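Lendel LK-16 Hotel Key Management Unit

Product group: Front desk and access
Manufacturer: Lendel
Distributor: Gruro
Status: In stock

Overview

The Lendel LK-16 is an on-premises key management unit for small hotels, guesthouses and serviced apartments. It encodes guest cards at the front desk, keeps the list of valid cards for each door and stores a log of entries. It works with battery-powered door locks as well as wired readers on elevators, parking gates and pool doors.

The unit is supplied with one desktop encoder. Up to 16 encoders can be connected to a single unit, which covers properties with separate reception desks for the main building and annexes. All encoders share the same guest list.

Guest cards

Cards are issued for a room and a period of stay. The default checkout time is set once for the property and can be changed for a single booking. A late checkout does not require a new card if the room door has an online reader. For offline locks, the guest card has to be presented at the encoder again.

Duplicate cards may be issued without canceling the first one. Issuing a replacement card cancels all earlier cards for that room the next time the replacement is used at the door. Staff cards are assigned by floor, by section or by individual room, and may be limited to working hours.

Capacity

Doors: 332
Staff cards: 2,000
Encoders: 16
Stored events per offline lock: 2,000
Card type: 13.56 MHz contactless
Network: wired Ethernet
Interface languages: English, Italian, Dutch

When the event memory of an offline lock is full, the oldest entry is overwritten. Events are collected with the handheld programmer (ordered separately).

Property management connection

The LK-16 exchanges check-in and checkout data with Fakatine Desk and De Graaf Front Office. Room moves and early departures are passed on without a second entry at the encoder screen. Other booking systems can be connected through a text file export, with an update interval set by the property. Card numbers are not sent to the booking system.

The management software is installed on a desktop computer at the property. A dedicated machine is recommended for hotels with night check-in. The computer is not included in the standard package.

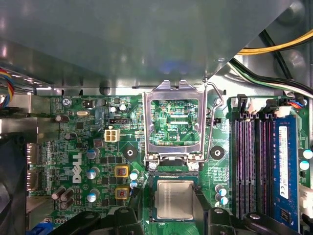
Dell desktop motherboard with the CPU socket open.

Installation

Wired readers must be installed by a qualified electrician. Offline locks fit doors from 38 to 55 mm thick. For thicker doors, order the long spindle set. Fire doors may need approval from the door manufacturer before drilling, and this should be obtained before the locks are ordered.

Initial setup takes around two hours once the door list is complete. The door list template is sent with the order confirmation. Room names may contain letters and numbers, up to eight characters. Names cannot be repeated within one property, even in different buildings.

Power failure

Offline locks continue to operate on their own batteries. Wired readers require a backup supply. Encoders stop issuing cards until the computer is running again, so each property should keep a set of pre-encoded emergency cards in the safe.

Package contents

LK-16 control unit
Desktop encoder with USB cable
Software license for one property
Master card set
Wall bracket and screws
Printed setup guide

Ordering

Quotes for complete properties are prepared by Pierina Grasso. Please include the number of doors, the door thickness and the name of the booking system in use. Questions about existing Lendel installations go to Leonardo Marras in technical support.

Earlier LK-series encoders can be reused after a firmware update. Cards already issued remain valid until their checkout date.

Data sheet revised August 2025. Specifications may change without notice.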